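Shared Shelves: Storage and Clutter in Student Kitchens

Nandini Varma and Itsuki Tsuji

Background

Our project looked at how students in shared housing store their kitchen things and how much of the space they have is really used. We chose the topic after a June survey by our department, in which lack of kitchen storage was the second most common complaint.

Method

We visited kitchens in two residences, Nadar and Zeredier. In each kitchen we measured cupboard and counter space and asked residents which items they used every day, every week, or less. We received 285 completed forms. Visits were made on Sunday afternoons, when most people were home. Itsuki did the measuring and Nandini entered the forms.

One kitchen in Nadar was being painted, so we left it out.

Results

Bowls, mugs and one pan per person made up most of the daily items. Baking trays and large pots were used least but were often stored in the easiest places to reach. Cupboards at Zeredier are 515 mm deep, and residents there said things got lost at the back. At Nadar they are 400 mm deep and we heard this complaint only twice.

Residents who had added a raised shelf to the counter mostly kept daily dishes on it.

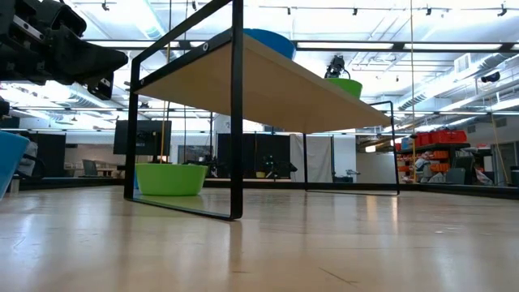
Labels made less difference than we expected. In kitchens with named cupboards, people still put clean dishes wherever there was room, and the forms show no clear drop in arguments over missing items.

Limits

We relied on people's own reports of how often they used things. First-year students are overrepresented, and we did not ask about cost.

Next steps

We would like to repeat the forms in the spring term and add a question about food storage. Nandini has the data sheets, and the blank form is in the appendix.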